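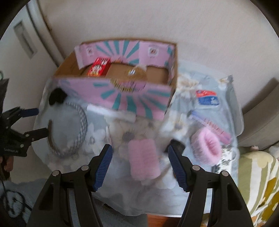 Reynaldo Calimlim
Bench technician, manipulation group, Fallasitz Lab

October, open day, written up the same evening

Doors at 10:00. By 10:05 someone had asked me whether it could fold shirts. I said no. They went to look at the vending machine.

Notes for whoever gets the demo table next year, and for me if I fail to get out of it again.

Setup

Two hand-held grippers, one for each hand, black fingers, blue ribbed pads. Visitors got to hold them. That was the whole pitch: you close your hand, the fingers close, and the recording goes to Keltilell to be turned into something an arm can learn from. I had a speech about this. It was cut down over the morning from four minutes to one sentence, and the sentence was "squeeze here."

Table covering was the translucent sheet with the big daisies on it. I had asked for a plain gray mat. The daisies are cheerful, but the sheet doesn't lie flat and it creeps toward whoever is leaning on it. The task was tidying: hair things, a comb and a few snacks, with the pink and teal cardboard box as the place to put them. The box was a good choice. Children understood at once that things go in the box. Adults asked what the box was for.

What people picked up

The fuzzy scrunchies were the crowd favorite and the best thing on the table for teaching. They squash, they forgive a bad approach, and a six-year-old gets one on the first try and looks at you like you've been overpaid for years. I'd bring more of them.

The comb was the opposite. It sits low, and people go at it along its length, pinch one end and watch the other end swing. Approach it across the middle. I demonstrated this several times and dropped it twice, which the back row enjoyed.

The knit ring: everyone wants to put a finger through the hole and hook it. Let them. Hooking works fine, but Ospina (the sorting script) has no label for it and logs it as a failed grasp. So our success rate for that object will look terrible and the visitors will have been smarter than the software. I've filed it.

The white card was a mistake. Flat on a soft sheet, there is no edge to get under. One man spent a long time on it and wouldn't accept help. I think he was an engineer. I left him to it and ran the line around him.

Cartons

The little red 旺仔 milk was the one I used when somebody wanted to see "a real one," meaning an object with corners. 125 mL, glossy front, boy with a huge grin. It goes nicely between the pads if you come at it square and hold it by the sides. Come at it crooked and it leans. The right amount of squeeze is less than people think, and I said so before every attempt, in the voice of a man who has mopped this floor before.

Two children wanted to know if they could drink it. One adult did too. 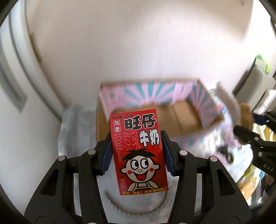

Numbers

Sindby wanted totals, so: 271 grasps logged before we closed the doors. The banner in the lobby said 2,000. I don't know where the banner got that and I have decided not to find out. Restarts of the recording laptop: 3, all mine, all the same cable. It's the short one with the bent plug. I have now put it in the bin instead of back in the drawer, where it has lived since spring on the theory that somebody might need it.

Ospina rejected 5 clips for having no object in them. I looked. They are visitors opening and closing the gripper at each other and making crocodile noises. Keep or delete? I vote keep, in a separate folder.

Things to fix

Tape the sheet down at the corners, or get the gray mat.

Screws on the finger joints want checking after every hour of public use. I did it at lunch and again at 14:00. Small driver is back in the blue tray.

Make a label for hooking. Also one for scooping, which I saw a lot of with the small packets.

Put a stool at the front for the short visitors. They did better than the tall ones anyway and shouldn't have to do it on tiptoe.

Somebody else should do the talk. I'm told I came across as "dry." The woman who told me this was holding a gripper in each hand and clapping them together – so I took it as applause.

Left to do: copy the clips over to Keltilell, wipe the pads (scrunchie fluff gets into the ribs, use the soft brush), return the comb to whoever lent it. It has a few new scratches. I'll say they were there.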